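Narncombe Parish Procession Planner: Set-Up Guide
Section 4. Getting your feast day route ready
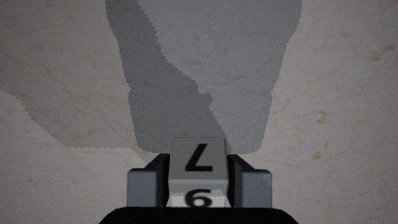

One parish that tried the planner in June wrote to us that they had put every prayer stop in on the first evening and then had to move half of them, so please, draw the whole route before you add a single stop! We have put the steps in that order below, and we're grateful for the letter.

Before you begin, have your parish calendar open and know which church door the procession leaves from. It saves a good deal of going back and forth.

1. Open the Routes page and choose New Feast Day. Type the name of the feast the way your parishioners say it, as this is the name that will be printed on the song sheets.

2. Click on the map where the statue or banner will start out, then click at each corner you turn. Double-click at the church steps (or wherever you finish) to close the route.

3. Choose a walking pace. Gentle is the setting we like best for a crowd with strollers and grandparents in it, and it allows around 18 minutes for each half mile.

4. Now add your stops. The planner takes up to 13, and each one can hold a prayer, a hymn or a few quiet moments.

Note: If you share the day with a sister parish, as Sarby and Grosadthorpe do, one of you should own the route and invite the other as a guest. Two owners can overwrite each other's hymns without any warning.

5. Under Music, pick your hymns for each stop. The Liepiņa hymn pack adds 700 Marian hymns in several languages, and you can type in your own verses too — many families have a version they grew up with.

6. Enter the number of people you expect. Above 3,000 the planner adds a second song leader halfway down the line, so the people at the back can keep up with the singing.

Caution: Candles and paper banners do not mix well in a breeze. Keep the candle bearers ahead of the banners when you fill in the Walking Order page.

Caution: Saving a route does not ask the town for a street closing. You still have to do that yourself, and early is best.

7. Press Save, then Print Song Sheets. Try one copy first and check the accents in the Spanish verses before you run off the whole stack.

To use the same route next year, open it and choose Copy to New Year. Your stops and hymns come along with it, but the start time is left blank for you to fill in.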